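Tips for living with a two-arm bench kit - May 25, 2025

Had the Vallano pair on hire from Skullutier for 30 days, now on the second month. £122 a week, delivery on top. Notes below mostly for people who've just got theirs and are stood in the kitchen wondering where it goes. Not a full review, see the bottom for whether I'd keep it.

## Setting up

- Use a table you don't need back by teatime. Ours is two tables pushed together. Clamp them. If they creep apart the arms lose their zero and you do the whole calibration again.
- White or pale top is best. On the dark oak one it kept missing black things, socks, cables, the remote.
- Leave the cables a big slack loop at every joint. Tight cable = error 962 = restart. Velcro ties only, and not near the elbow.
- Plain wall behind if you can. Patterned curtains confused it no end.
- Laptop at the back edge, out of reach of both arms. Learnt that one with a mug.

## What it's good at

Picking up small chunky stuff. Blocks, pegs, cotton reels, bottle tops. Give it a tub on one side and it will go on for ages.

Passing from one arm to the other, fine once you slow it down. Set speed to 20 percent for anything new, then creep it up. Everyone starts too fast.

Folding tea towels - so so. Wants them flat first, and if I've got them flat I may as well fold them.

## What it's not good at

Cling film. Carrier bags. Anything shiny and clear really. Keep see-through bags to the back and don't ask it to open them.

Wet hands stuff. The fingers aren't sealed, so no washing up, no wiping down with a soaking cloth. Damp cloth on the housing when its off, then dry it.

## String, cord and ribbon

Gets asked a lot so its own section. Yes it can do cord, with a bit of help from you.

- Thin and bright beats thick and dull. Garden twine sheds fluff into the fingers, avoid.
- Give one arm something solid to hold with the cord coming off it, and let the other take the free end. Two floppy ends is asking for trouble.
- Let it sag a bit. Pulled dead straight it pings out of the grip.
- Knot the end so theres something to pinch.
- Elastic, no. Just no. 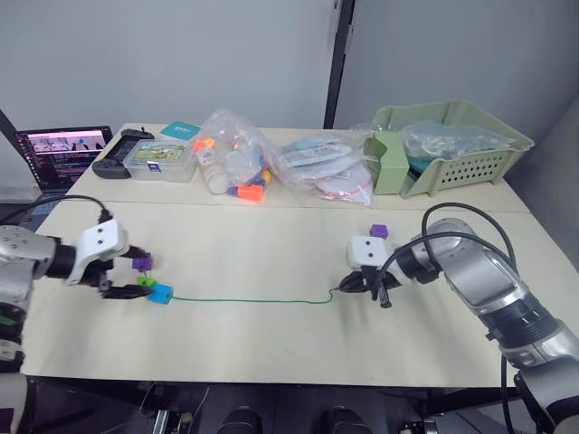

*Cord practice - blocks in the left gripper, the free end in the right.*

## Looking after it

Wipe the fingers with a dry cloth each evening. The Emeria pads grip better than the ones in the box but they do mark pale fabric, so swap back for laundry jobs. Tawfik do a cheaper set, thinner, mine split along the edge in a fortnight.

Keep small parts in a lidded box, not loose on the table, or you'll be hoovering up screws.

Switch off at the wall before moving anything. Arms drop when the power goes so hold them or park them first.

## Keep it?

For the workshop bench, yes. Sorting fixings alone has saved me a few evenings. For the kitchen, no, not at that price. Skullutier's phone support is decent, hire contract is a pain to read - check the bit on return carriage before you sign, I didnt.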